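Last updated: June

Let the Kids Eat Slowly

By Rhea Tan

My son's school gives him 20 minutes for lunch. That number is on the schedule, and it starts when the bell rings, not when he sits down. By the time his class has walked the hall, stood in line and found seats, he has a lot less than that. He comes home with a headache and eats half a box of crackers standing up in the kitchen.

I think lunch at the elementary schools in Rollow should be 40 minutes, and I think the district should make the change before the next school year starts.

I worked in the kitchen at Flunduven Elementary for three years before I moved to the district office in another town, so I have seen this from behind the counter. We cooked decent food. The chili was good, and the baked chicken was better than what I make at home. A great deal of it went into the trash with one or two bites gone. People at board meetings like to blame the menu for this, and every few years the menu gets changed. The pears become peaches. The rolls become whole wheat rolls. The trash stays about as full as it was.

What I saw was children running out of time. A second grader does not eat the way an adult eats at a desk. She opens the milk, which takes a while, and talks to the girl next to her. She eats the thing she likes best first, and then the aide says it's time to line up. The carrots never had a chance. The slow eaters, who are often the small ones, learn to skip the hot food and eat whatever can be finished fast.
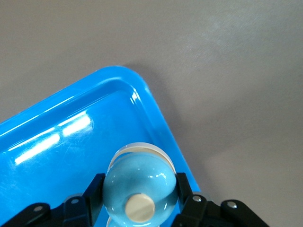
Would a longer lunch mean a longer school day? It would, by a little, unless the district takes the minutes from somewhere else, and I would take them from somewhere else. The morning block at Flunduven runs 147 minutes without a real break. Any teacher there will tell you, if the principal is out of earshot, that the last part of that block is spent asking children to sit down. Giving some of it to lunch costs very little teaching.

The harder objection is the room. The cafeteria at Flunduven seats 107, and the school runs its grades through in shifts. Longer shifts mean the first one starts earlier and the last one ends later, and I don't want kindergartners eating lunch at 10:15 in the morning. I take this seriously. But the shifts overlap badly as it is, and two grades could eat in the gym, which sits dark at midday because gym classes are scheduled around lunch anyway. Folding tables are not expensive. The school already owns a stack of them and brings them out for the book fair.

Then there is supervision. Aides are paid by the hour, and more minutes cost more money. I won't pretend otherwise. I would point out that the district found the money last winter for the Deltard scheduling software, which the front office at Flunduven has mostly stopped using. If we can pay for a program that tells us when lunch is, we can pay a person to stand in the room while it happens.

Some parents have told me that children need to learn to hurry, that the working world doesn't wait for anybody to finish a sandwich. I have heard this from people I like. I disagree with them. A seven-year-old has plenty of years ahead for bad lunches, and I don't see what practice does for her except make her hungry at two in the afternoon. Teachers notice that hour. Ask one which part of the day has the most tears in it.

There is also the matter of talking. Lunch is close to the only time in the school day when a child can pick a subject and stick with it. When the noise got too high at Flunduven, we used to turn off half the lights, and everyone had to eat in silence until they came back on. I flipped that switch myself many times, and I regret it. They were loud because they had a lot to say and a short time to say it in.

The board takes up the bell schedule at its next meeting, and lunch is listed under "other items" — near the bottom, after parking. Public comment comes first. If you have a child who comes home starving, sign up and say so, and bring up the gym.

Related
Why the Late Bus Keeps Getting Later
Rollow Board Puts Off Vote on Bell Schedule
What Our Readers Packed for Lunch
Letters: Recess, Homework and the Parking Lot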